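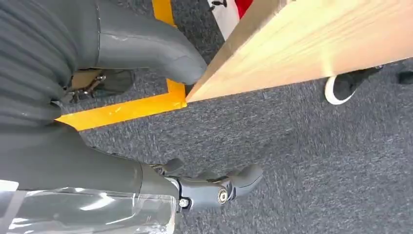

Three Thousand Handovers and Counting: An Afternoon with Mirjana Ivanov

I'd been trying to get Mirjana Ivanov to sit still for an interview since September, and when she finally said okay, it came with a condition: I had to come to Harnham, and I had to pass the robot some cards. Fine by me! I've written plenty about learning systems from the comfort of my kitchen, and I've spent almost no time on the end of things where the examples get made.

Mirjana runs data gathering for Omus, a project that's trying to teach a robot hand to take small flat objects from people and give them back again. Cards, mostly. If you've never thought about how hard it is to take a card from someone, well, neither had I. A cup has sides you can get your fingers around. A card is nearly nothing, and if you squeeze in the wrong spot it slips or bends, or you grab the person's fingertips along with it (I was told this last one feels like being pinched by a polite lobster).

"People think the learning part is the project," she told me while she hunted for a second chair. "The learning part runs overnight and I'm asleep. My whole day is the examples. Who's sitting there, how they hold the card, what they do with their other hand. Did they let go early. Did they let go at all!"

So how many examples are we talking about? As of the day I visited, 12th April, the count stood at 3,189 finished handovers. She knew the number without looking it up. She also knew how many she had tossed from the last batch, which was 131, and she was much more interested in talking about those.

"Some of them were plain bad recordings, a view dropped out or the clocks didn't line up. Those you just throw away and you don't feel anything. But then there's a pile where the person was too helpful. They see the hand coming, they see it's going to miss by a little, and they move the card into it. Everybody does it! You'd do it too."

(I did it. More than once. You hold out the card, you watch the fingers drift in slightly high, and your wrist fixes the problem before you've had a thought about it.)

I asked why that's bad. Surely a person meeting the robot halfway is how handovers work in real life? She made a face like I'd opened the door to a long fight, and apparently I had. Her colleague Ognjen Vukčević wants to keep every one of those clips. His argument, as Mirjana tells it, is that humans adjust, that they always will, and that a system trained on people who hold unnaturally still will be surprised by everybody else. Her argument is that if the person does all the aiming, the recording teaches the hand that it can be sloppy and still get the card.

"We're both right, so we argue every week," she said. "At the moment they get a tag and they sit in their own folder. He can train with them and I can train without them, and then we compare and argue about the comparison."
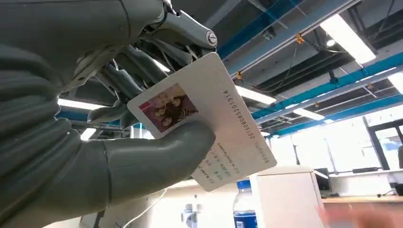 Holding on to a card, thumb on one side and fingers on the other.

The cameras come up a lot when you talk to Mirjana. One set of views comes from small cameras down by the wrists, and she is oddly fond of those. They go wherever the arm goes, so you get floor, ceiling, the underside of whatever is nearby, and then for a moment the fingers and the object, big and close. Watching the footage back is a little like being strapped to somebody's watch.

"New people look at the wrist video and say, this is garbage, it's looking at the ceiling," she said. "And I say, keep it, keep it. When the card is between the fingers that's the best view we have. The head view gets the whole table and the person, great, but the hand is small in it. You want both. And when the arm is just hanging there and the camera sees carpet, well, that's also true information. That's what it looks like when nothing is being handed to you."

I liked that. She went on for a good while about lighting too. Bright windows and ceiling lights are a pain for a camera that swings up to face them, and early on she wanted blinds on everything. Eleni Petkov, who labels most of the recordings, talked her out of it. Eleni's view was that any place the hand ends up working in will have windows, so the recordings might as well have windows. The blinds never got ordered.

What does labeling look like? Less glamorous than I'd hoped, I'm afraid. Eleni goes through each handover and marks the moment of first contact, the moment the person lets go, and the moment the hand starts moving away with the card. That's it for a normal one. An odd one gets a written note, and I was allowed to scroll through the notes, which were my favorite part of the whole trip. "Person laughing, card shakes." "Offered two cards stuck together." "Let go, then changed mind." There was one that just said "sneeze."

Everybody who sits in the chair gets 24 handovers in a session and then has to get up. That limit was Dragica Trajkovski's idea. She handles the sign-ups, and she noticed that people got weirdly good if you let them keep going. They'd learn the robot's timing and start presenting the card at exactly the same height and angle every single time, like they were feeding a ticket machine.

"After a while the human is the one being trained," Mirjana said. "Very smooth, very boring data. I want the ones where they're still figuring out what to do with their elbow."

She wants left-handers. She wants people who talk while they do it, people who look at their phone, people who hold a card by its very corner as if it were dirty. She keeps a mix of cards and papers on purpose, stiff ones and floppy ones and some that have gone soft at the edges, and she gets annoyed when somebody helpfully tidies them by type.

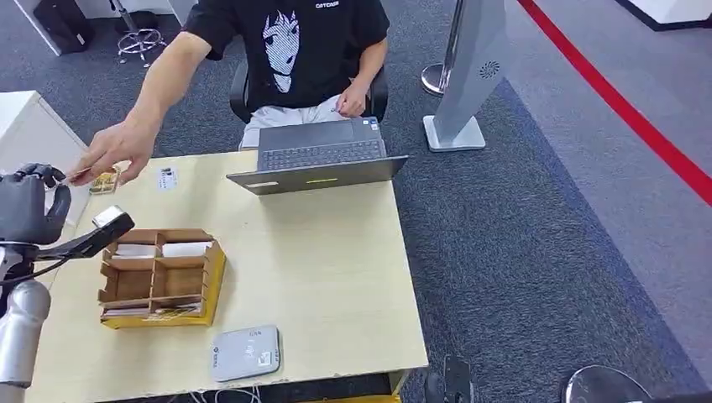
Can't you just generate all this in a simulator?

The team does use a simulator for the reaching part, meaning getting the arm from one place to another without bumping into anything. The contact itself still comes from recordings. A thin card bending between two sets of fingers is hard to simulate well, and the person's reaction is harder still, so for now the simulated runs give the system a starting point and the recorded handovers do the rest.

I got that answer from Vesna Zupan, who builds the simulated side and was very gracious about being asked it by, I suspect, every visitor who has ever come through. She and Mirjana have a running deal. Whenever the simulator claims the hand can do something new, Mirjana gets to try it on a live person before anyone writes it down as done. The recent one was taking a card that's being held flat, like a tray. In simulation it worked beautifully. With people in the chair it worked on the stiff cards and made a mess of the paper ones, and so paper-held-flat has gone on the list for the next batch.

We talked about money for a minute, which she doesn't enjoy. The first stretch was paid for by Sequeira, and a small outfit called Civness has asked for a version of the data set they could use for a reception desk (badges and visitor slips, that sort of thing). Mirjana is keen but wary. A reception desk has people standing up, people in a hurry, people with coats over their arms. Nearly everything she has is people sitting down.

"I told them, you can have it, but it's sitting-down data. If you want standing-up data I need standing-up people. They said, isn't it the same? So I made them come and try it standing up." And? "They're paying for standing-up people."

By then it was my turn again, and I'd been told to hold the card however I liked, which of course made me forget every way I've ever held a card. I went for a pinch near one end. The hand came in slowly, the fingers closed, and there was this tiny tug, much gentler than I'd braced for, and I let go a beat too late. Eleni asked me to do it again the same way. I couldn't remember what I'd done with my thumb.

"Good," said Mirjana from behind me. "Don't remember."

Sign-ups for the standing sessions go through Dragica, and you don't need any experience. Wear short sleeves if you can; she says long cuffs get in front of the wrist camera and Eleni has to write a note.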